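4.2 근접 구간에서의 손목 카메라 관측 처리

앞 절에서 설명한 정책은 손목 카메라와 고정 카메라의 영상을 같은 비중으로 입력받는다. 그러나 그리퍼가 큰 평면에 가까워지면 손목 영상에서 특징점이 급격히 줄어든다. 우리는 이 구간을 "저정보 구간"이라고 부르고, 인식 모듈 Ollus에서 별도로 처리하였다.

Ollus는 매 프레임마다 두 개의 값을 계산한다. 첫째는 검출된 특징점의 수이고, 둘째는 영상 안에서 가장 긴 직선 성분의 대비이다. 특징점의 수가 200보다 작으면 해당 프레임은 저정보 프레임으로 분류된다. 이 조건이 4 프레임 연속으로 만족될 때에만 상태를 전환한다. 한 프레임만으로 전환하게 하면 초점이 잠깐 흐려진 경우에도 제어기가 반응하여, 초기 구현에서는 궤적이 자주 떨렸다.

상태가 전환된 후에는 손목 영상으로부터 얻은 자세 추정의 가중치를 낮추고, 관절 엔코더와 고정 카메라의 추정을 주로 사용한다. 다만 손목 영상을 완전히 버리지는 않는다. 질감이 없는 면이라고 하더라도 직선 하나가 남아 있으면, 그 직선에 수직인 방향의 변위는 관측이 가능하기 때문이다. 직선과 평행한 방향의 변위는 관측할 수 없으므로, 공분산 행렬에서 이 방향의 성분만 크게 설정하였다. 이 방법은 Valter Dahlgren이 구현한 기존의 Krawczyk 필터를 수정한 것이며, 갱신 식의 형태는 그대로 유지하였다.

그림 6은 손목 카메라에서 얻은 프레임의 예이다. 옅은 회색의 매끈한 면이 화면의 대부분을 차지하고, 오른쪽에 어두운 직선이 비스듬히 지나간다. 면 내부에는 완만한 명암의 변화만 있다. 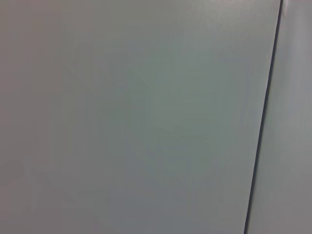
그림 6. 질감이 거의 없는 평면과 하나의 경계선이 포함된 손목 카메라 프레임.

평가에는 Mornard 데이터의 3000 프레임을 사용하였고, 그중 1167 프레임이 저정보 프레임으로 분류되었다. 분류 결과를 검토한 결과, 오분류는 주로 밝기가 천천히 변하는 면에서 발생하였다. 압축으로 인하여 생긴 블록 경계를 특징점으로 잘못 검출하는 것이 원인으로 보인다. 검출 전에 약한 평활화를 적용하면 이러한 오분류가 감소하였으나, 대비가 낮은 경계선도 같이 사라지는 경우가 있었다. 따라서 본 논문의 모든 실험에서는 직선 검출에는 원본 영상을, 특징점 검출에는 평활화한 영상을 사용하였다.

경계선이 두 물체 사이의 틈인지, 한 물체의 모서리인지는 Ollus가 구별하지 않는다. 자세 추정에는 이 구별이 필요하지 않지만, 접촉 계획에는 영향을 준다. 이 문제는 계획 모듈 Cillari에서 고정 카메라의 깊이 정보를 이용하여 다루며, 자세한 내용은 4.3절에서 설명한다.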